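공유주방 ‘비르쿠라’, 수저 정리 방식 바꾼다… 4월부터 종류별 투명 상자 사용

공유주방 비르쿠라(Birkura)가 4월부터 공용 수저의 보관 방식을 바꾼다. 서랍 한 칸에 숟가락과 포크, 조리 도구를 함께 넣어 두던 기존 방식을 없애고, 색과 종류에 따라 투명한 플라스틱 상자에 나누어 담기로 했다.

비르쿠라는 건물 1층과 2층에 조리대를 두고 요리 수업과 소규모 모임에 공간을 빌려주는 곳이다. 현재 등록된 이용 모임은 67개다. 운영을 맡은 이주방협동조합 ‘일타리(Iltari)’는 지난 겨울 이용자 설문에서 수저와 관련한 불만이 가장 많이 나왔다고 밝혔다. 필요한 숟가락을 찾는 데 시간이 걸린다는 의견과, 앞 모임이 쓴 수저가 어디에 들어 있는지 알 수 없다는 의견이 주를 이뤘다.

일타리 측은 설문 결과를 받은 뒤 서랍에 있던 수저를 모두 꺼내 다시 분류했다. 짝이 맞지 않거나 손잡이가 휜 것은 따로 빼고, 나머지는 금색과 은색, 어두운 색으로 나눴다. 여러 모임이 두고 간 수저가 오랫동안 섞이면서 같은 숟가락이라도 크기와 모양이 제각각인 경우가 많았다고 한다.
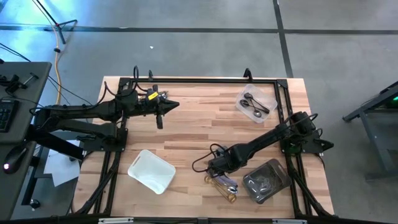 새 방식에서는 상자 하나에 한 종류만 담는다. 어두운 색 금속 숟가락과 은색 숟가락도 서로 다른 상자에 들어간다. 상자는 뚜껑 없이 쓰고, 조리대 옆 선반에 이름표를 붙여 놓아둔다. 수업이 끝나면 이용자가 수저를 나무 상판 위에 모아 놓고 종류를 확인한 다음 해당 상자에 넣으면 된다.

운영 담당자 키런 오두갈(Kieran Ó Dubhghaill)은 “서랍 칸막이도 써 봤지만 칸이 좁아 긴 숟가락이 걸렸다”며 “속이 보이는 상자는 열어 보지 않아도 무엇이 들었는지 알 수 있어 처음 온 분들도 쓰기 편할 것”이라고 말했다.

상자와 이름표 구입비는 조합 운영비에서 나간다. 공간 대여료는 오르지 않는다. 상자는 모두 100개를 주문했으며, 수저에 쓰고 남는 것은 계량컵과 쿠키 틀, 집게 같은 작은 도구를 정리하는 데 쓸 예정이다.

분류 과정에서 나온 여분의 수저는 인근 마을 식당 ‘티어니(Tierney)’에 전달된다. 티어니는 점심시간에 쓰는 숟가락이 부족해 그동안 일부를 빌려 써 왔다. 휘거나 도금이 벗겨진 것은 고철로 분리배출한다.

개인 물품을 두고 간 모임은 이달 말까지 찾아가야 한다. 찾아가지 않은 물품은 공용으로 돌리거나 티어니에 함께 전달한다. 보관 중인 물품은 1층 사무실에서 오후 5시까지 확인할 수 있다.

일타리는 새 보관 방식을 3개월 동안 운영한 뒤 이용자 의견을 다시 받기로 했다. 반응이 좋으면 접시와 컵을 두는 선반도 같은 방식으로 바꾼다. 칼과 가위는 안전 문제로 지금처럼 잠금장이 있는 수납장에 따로 보관하며, 필요한 모임은 사용 전에 사무실에서 열쇠를 받아야 한다.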